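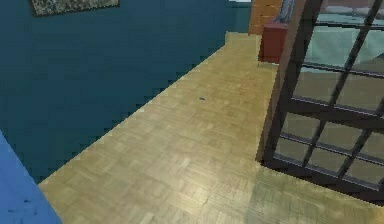 Supported Placement Program: Interim Progress Report, February

Search this site Enter keywords Go

1. Purpose and period covered

This report covers the second half of the funded year for the supported placement program run by Levirau with money from the Ó Dálaigh Trust. It sets out placements made, spending against budget, changes to delivery, and the matters on which the Trust's agreement is requested. The figures are taken from the case management system at close of the reporting period. Placements confirmed after that point will appear in the final report.

The program supports adults with learning disabilities, autism, or an acquired brain injury into paid work of at least eight hours a week. Unpaid trials are not counted as placements in any part of this report.

2. Delivery

Job coaching hours delivered in the period came to 3790 against a target of 4000. The shortfall falls almost entirely in the first two months, when one coaching post was vacant. The post has been filled and delivery in the last three months was at or above the monthly target. We do not expect to recover the full shortfall by year end.

Coaching hours are recorded in three categories: preparation before a start date, on-site support, and follow-up after the coach has withdrawn from the workplace. On-site support remains the largest category. Follow-up hours are higher than planned. Two employers changed shift patterns during the period, and the workers affected needed new travel plans and a second round of task training.

Employer contacts logged: 589. A contact is a call, visit, or meeting with a named person at an employer. Emails that received no reply are excluded, as agreed after last year's audit.

3. Placement partners

Zustico continues to offer roles in its packing and returns departments. Supervisors there have asked for shorter written instructions for new starters, and the coaching team has rewritten the task sheets on one side of paper with larger type. The sheets are now issued to all new staff in returns, with or without a coach.

Feneo joined as a partner in this period. Roles are in kitchen support and stockroom work. The first intake was delayed by the company's background check process, which took longer for applicants who had no recent employment history. A list of accepted alternative documents has been agreed with Feneo's personnel office and will apply to the next intake.

Discussions with a third employer ended without agreement. The employer wanted coaches to provide cover for absent staff, and this falls outside the grant terms.

4. Retention

Retention is measured at 13 weeks and 26 weeks from the first paid shift. Workers who move to another paid job within two weeks of leaving are counted as retained. Those who leave for health reasons are counted as leavers but reported separately.

The most common reason for leaving before 13 weeks was transportation. Early shifts at the Zustico site begin at 6:30 a.m., before the first bus on the east side route. Coaches now check the timetable for the full shift rota before an offer is accepted, and the check is a required field on the placement form. The next most common reason was a change in hours that affected benefit payments. Benefits advice is given at the preparation stage, and a second appointment has been added in week six.

5. Staffing

Sobia Magsi took over as program lead at the start of the period. The coaching team is at full strength. All coaches have completed the systematic instruction course, except for the newest member, who is booked on the next one. Supervision is monthly and case files are sampled each quarter. The last sample found missing signatures on consent forms in four files. These have been corrected.

6. Finance

Spending on salaries is below budget because of the vacancy described in section 2. Travel is over budget. The overspend comes from coaches accompanying workers on early journeys while alternative transportation was arranged. Training and equipment are on budget.

We request permission to move $2000 from salaries to travel. The total grant would not change. A revised budget sheet is attached as Annex B.

7. Risks

a) Seasonal reduction in hours at Zustico. Three workers are on variable contracts. Coaches will review hours with the site manager each month.

b) Late referrals. Referrals from the adult day services arrive with incomplete support histories. A new referral form is in use.

c) Loss of the east side bus route. The operator is reviewing the service. No decision has been published.

8. Actions before the final report

Complete the first Feneo intake.
Carry out 26-week reviews for all workers who started in the first half of the year.
Issue the employer survey and collect returns.
Submit the revised budget if the transfer is approved.

A written response on the transfer in section 6 is requested before the final quarter's claim is prepared.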